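Folding Printed Fabric So the Pattern Stays Crisp
By Şengül Kahraman, September

If you sew even a little, you know how the fabric pile grows. Mine lived in a heap on the Farov shelf until I finally pulled everything out and counted 51 pieces, most of them creased right across the prettiest part of the print. So here is how I fold now, and I hope it saves you an afternoon with the iron!

Start by clearing the table and laying the cloth out flat. Smooth it from the middle toward the edges with the side of your hand – no tugging, or the corners go off on a slant. Printed pieces I fold with the pattern facing in, especially dark ones with light motifs, which seem to pick up every bit of fluff in the house. Plain cloth can go either way.

Bring the hem up to meet the opposite edge and stop there for a moment. If you see wrinkles fanning out from one spot, something is caught underneath (a pin, a spool, a button), so lift the cloth and move it before you press anything down. Then fold in thirds, 2 times if the piece is large, and stand the bundles upright in a box like files. I keep the plain teal next to the moons and stars – they look so nice together.

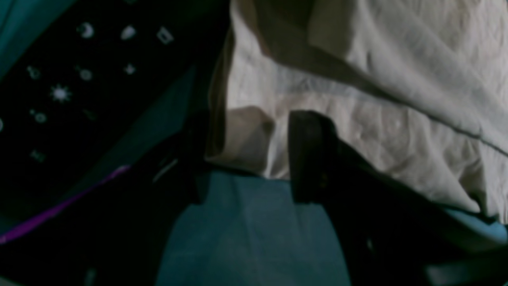
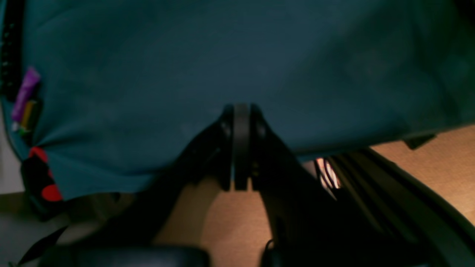

Dark fabrics, a celestial print and matte teal.

© Şengül Kahraman. Contact | Back to top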